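Kanen publishes results of drawer and handle gripper comparison

24 Mar 2020

Kanen, the automation test workshop, today released the results of a comparison of grippers for handling household furniture. The work was carried out for the furniture maker De Smet, which wants to automate the opening and closing checks on its small wooden units.

Two grippers, the Flomix and the Skimport, were tried on the same arm and with the same controller settings. Each made 600 attempts at every task. Tasks included taking hold of a wire handle, pulling a drawer with a bar handle and working a drawer with a slot pull. 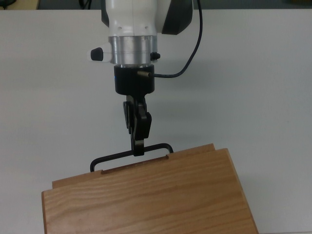
Failed attempts were logged as a missed grip, a slip or a stop by the controller. Slips were the most common fault with both grippers, mainly on the thinner handles.

"We set the grip force once at the start and left it alone," said Houshang Kermani, who led the tests at Kanen. "A line operator won't retune it for each cabinet, so we didn't either."
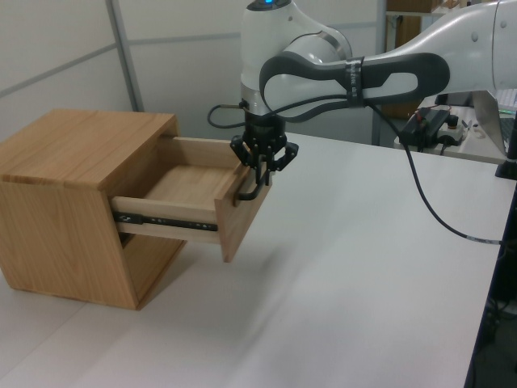 A black multi-fingered gripper holding the bar handle of a partly open drawer.

Slot pulls took longer to set up than bar handles, as the fingers have less room and the approach angle matters more.

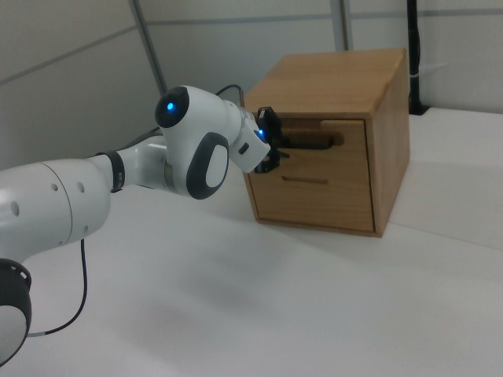 The arm at the upper drawer of a two-drawer cabinet.

Hollis Van Dusen of De Smet said the company would use the results to choose a gripper for its inspection line. A second round, with heavier drawers, is planned for September.

The full report and test logs are available from Kanen on request.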